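10/01/2022
By Kelechi Onyeka

Back from Levville, feet sore, writing this before I forget it all. Went for the open day at the Trumero bakery. The big one out past the rail yard, not the shop on Main.

Got there late. Parking was a field, and the field was mud. A guy in a vest waved us into a spot and then waved us right back out of it. Tour groups of five, hairnets on, no jewelry. I had to hand over my watch.

Flour room first. Louder than I thought it would be. The flour comes in by truck from Troswood and gets blown up a pipe into the silos, and you can feel it thump through the floor. Our guide had to yell. Missed most of what she said about protein levels, sorry, maybe somebody else got it down.

Then mixing. Three bowls, each one big enough to sit in. Rye was on that day. The sour starter lives in its own little room with its own thermometer and they would not let us in, only look thru the window. Smelled like beer and wet cardboard, in a good way.
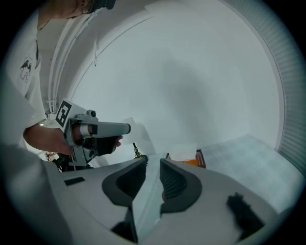

The ovens were the best part by a mile. Long tunnel, loaves go in pale at one end and come out the other roughly 60 minutes later for the heavy rye, quicker for the rolls. It was so hot next to it that my glasses fogged when we stepped back out to the hall. Somebody asked about burned loaves. They go for pig feed, a farmer named Onuoha picks them up.

Slicing and bagging, skipped mostly. Line was down for cleaning so we just walked past it. Shame, my kid wanted to see the bag machine and he sulked all the way to the tasting table.

Tasting: rye with salted butter, a seeded loaf, a raisin thing I didnt care for. Rye won easy. I bought 2 loaves at the door and one was gone before we got to the highway.

Gripes. Not enough restrooms. Coffee ran out before noon. The signs to the exit send you around the loading dock twice.

Next one is in November, same gate. Go early, wear old shoes, and get in line for the rye before you do the tour.

Contact | Copyright 2022 Kelechi Onyeka | Back to top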